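An open day with apples: a talk with the demonstration lead at Ganine

Posted 19 Apr 2019

Ganine is a small robotics workshop which opens its doors to the public two times in the year, in spring and in November. At the last open day 281 visitors came through. I was one of them, and I stayed after closing to speak with the woman who leads the demonstrations. She asked me to leave her name out of this article. "Write about the work," she said. "My mother will recognise me anyway."

We sat on two folding chairs near the demonstration table, with paper cups of tea. She has led the demonstrations since the workshop moved into the old Awan printing house, and before this she was repairing machines in a bakery. She speaks slowly and often stops to correct herself.

I began with the question which I heard many times from the public during the day: why fruit?

"Because everybody knows how an apple feels in the hand," she answered. "If I show a metal part, only an engineer can judge if the robot holds it well. If I show an apple, a child of six can judge. The child will also tell you very loudly."

The work at the table is part of a project with the name Goleck. Its aim is to teach a robot to handle food and kitchen things in an ordinary home. The apples are in a white bowl with tissue paper inside, and she told me that the paper causes more trouble than the fruit. It moves when it is touched, it folds in a new way every time, and the robot must not take the paper together with the apple.

"People look at the apple," she said. "I look at the paper. When I see a fold coming up between the fingers, I already know what kind of attempt it will be."
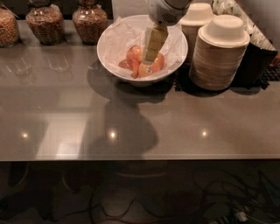 What the visitors ask

I wanted to know if the visitors are disappointed by the speed. Some people beside me in the afternoon were expecting something faster, and one man said to his wife that he could eat the apple before the robot would bring it.

She laughed at this. "He is right. He can. But he has been picking up apples for fifty years, and our robot began in November."

According to her, the team has recorded 1,041 attempts with fruit until now. In the first period 308 of them were recorded, and she does not like to look at these any more. The newer ones are better, but she refused to give me a percentage. "If I tell you a number, you will print it, and next month somebody will ask me why it is different," she said. I think this is fair.

The most common question is about jobs. She does not avoid it. She said that she lost a job herself when the bakery bought a new line, and that she understands why people ask with a serious face. Her own hope for Goleck is help for persons who have weak hands or who cannot stand for a long time. She described a visitor from an earlier open day, an old lady with pain in her fingers, who watched for a long while and then asked only if it could also open a jar.

"I had to say no, not yet. She said, then I will come again when it can." There are glass jars at the back of the table, and I asked if they are a promise to this lady. She shook her head. For the moment the robot only has to work near them without knocking them over.

The second robot arm of the workshop has the name Jeno and was not shown to the public this time. It is waiting for a part. She spoke about it like one speaks about a colleague who is at home with a cold.

Apples are also not the only thing that the gripper has to hold. A block with flat sides, for example, asks for something different from the fingers. A round fruit can turn and find its own place between them, while a flat thing stays at the angle at which it was taken — and if this angle is bad, everything that follows is also bad.
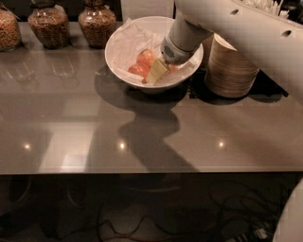 "With a flat thing you must decide well at the beginning," she explained. "After that, there is no luck which can help you."

I asked what she would change for the next open day. First, more chairs. The public stands for a long time, and older visitors leave before the most interesting moments. Second, she would like to put the table nearer to the window, as the ceiling lights give reflections on the shiny top, and she must check every time what the robot's camera makes of them. Third, she wants a sign which asks people not to applaud too early.

"They clap when it touches the apple," she said. "I also want to clap. But then it still has to lift."

The next open day of Ganine is planned for November. Entry is free, and groups of more than ten persons are asked to write to the workshop before they come.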